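Javier Court at Nanside
One- and two-bedroom apartments, 31 homes, Drerkthorpe

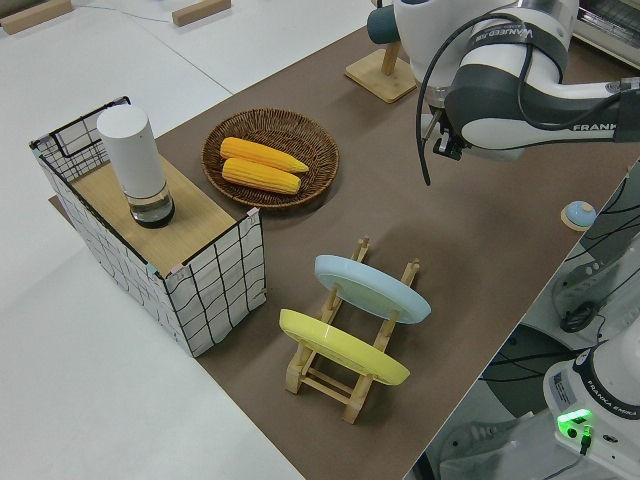
Javier Court used to be the offices of a company that made filing cabinets, and it still has the straight corridors to prove it. The conversion was finished in October, a year later than the sign on the fence had promised. The sign has been taken down. The apartments are now ready to live in, with working elevators, hot water and a front door that closes by itself, slowly, with a sigh.

There are 31 homes over four floors. We tried calling the ground floor the Garden Level, but the garden is at the back and two steps up, so it is the ground floor again.

The apartments
One-bedroom homes run from 540 to 610 sq. ft. Two-bedroom homes run from 790 to 880 sq. ft. The larger ones are at the corners and get windows on two sides, which everyone wants, and you will pay for the second side. Ceilings are nine feet high, except in the hallways, where the sprinkler pipes had to go somewhere.

Every kitchen comes with a four-burner stove, an oven, a full-size refrigerator and a dishwasher. Counters are long enough to cook on and leave the mail on at the same time. Closets are deep. The one in the second bedroom of the B plan is so deep that three buyers have asked to call it an office. You may call it whatever you like once you own it. On the floor plan it stays a closet.

Windows facing Nanside Road are triple-glazed. With them shut you won't hear the bus. With them open you will know the timetable by the end of the first week.

The building
Bike room with 30 hooks, first come, first served
Laundry room on the second floor for larger loads (each home also has its own hookup)
Package shelves inside the lobby, behind the second door
Roof deck, open until 9 in the evening
Parking behind the building, one space with each two-bedroom home, sold separately with the one-bedrooms while they last

There is no pool. There is no yoga lawn, screening lounge or pet spa either, and the monthly fee shows it. The roof deck has benches and a view of the river if you stand at the north end and the trees have dropped their leaves. From the south end you get the supermarket, whose sign is very bright and very reliable.

Getting around
The train station is a nine-minute walk going and a longer one coming home, on account of the hill. The 2 bus stops across the street. Drerkthorpe has a library, a hardware store, a good bakery and a bad one, and we'll leave you to sort out which is which. The elementary school is at the bottom of the hill.

Heating and upkeep
Heat and hot water come from a Bosex system in the basement, and each home has its own meter and thermostat. The monthly fee covers the elevators, the roof, trash pickup, snow clearing and building insurance. It does not cover your own contents insurance, your internet, or repainting the bedroom back from the color you were sure about. Pets are fine, up to two. Short-term rentals are not.

Prices and availability
Prices are listed by floor and updated when something sells. Most of the corner homes have gone. The third floor has the best choice of one-bedrooms left, including two facing the courtyard. Reservations are held for 30 days against a deposit, which comes off the price at closing.

Viewings are by appointment. Ask for Lovely Rivera or Kam-wah Cheng in the sales office, ground floor, first door on the left. Questions about financing and closing dates go to Shiela Abella. Park behind the building, as the spaces in front belong to the dentist, who checks.

Prices and availability correct as of May 12, 2018. Room sizes are measured wall to wall and may vary slightly from home to home.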